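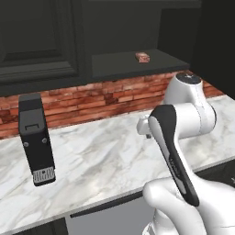 Marble worktops have come back to the kitchens of Tomthorpe, and with them an old worry about stains. Stone of this kind is soft. Lemon juice, vinegar and red wine all eat into the polish and leave a dull patch that no cloth will shift.

Lindqvist, a stone yard on the edge of town, sends 92 slabs a year to local fitters. Most buyers want a high shine. The yard prefers a honed finish, where the surface is matt from the start and new marks show less.

Sealing helps with oil and tea but does little against acid. The yard's advice is to put on two thin coats, leave each for 20 minutes and wipe off what has not soaked in. A top that sees daily cooking may need doing again within the year.

Repairs are possible. Re-honing a small top costs £200 in Tomthorpe, and the dust gets everywhere, so empty the cupboards first. Some owners never bother. In the older houses by the river there are pastry slabs covered in rings, still used every week.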